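Search the forum Search Advanced search

Folding dark clothes on the bed: do you protect the quilt?
Posted by Ylva Björklund, May 18, 2023

I fold all our washing on the bed, as the kitchen table is too low for my back. My question is for those who have a light quilted cover. Do the dark things leave fluff or colour on it? I bought a Florar cover, very pale, and now I am a little afraid of it.

Přemysl Havlíček wrote:
Put an old sheet on top and take it away when you finish. I have done this for 10 years. A navy jumper once left a blue shadow on my cover and even 2 washes at 40 did not remove it.

Hằng Đào wrote:
I don't agree with the old sheet. It slides on the quilting and then you fold the sheet together with the shirt. If the dark clothes were washed properly the first times, they do not give colour any more. Fluff is another matter - for this I shake each piece at the window before it comes to the bedroom.

Přemysl Havlíček wrote:
Mine slides only when I am in a hurry. Tuck it under the mattress on one side.

Eduardo Esteves wrote:
I am with Hằng. We have a flowered cover, pale with small sprigs in mauve and grey-green, and the almost black things go directly on it. I make the piece flat from one side first, and only after this I look for the sleeves.

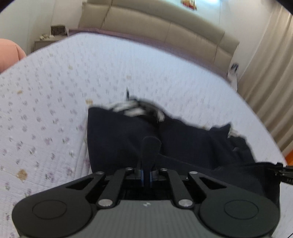
Trí Lưu asks whether it would not be easier to start from the shoulders, because when he begins at the side his dark tops always end crooked in the drawer. He also thinks a pattern hides the fluff better than a plain cover.

Eduardo Esteves wrote:
For tops, maybe yes. For anything big I still prefer the side.

Ylva Björklund wrote:
Thank you all. I will try without the sheet, but first the navy things get one more wash alone.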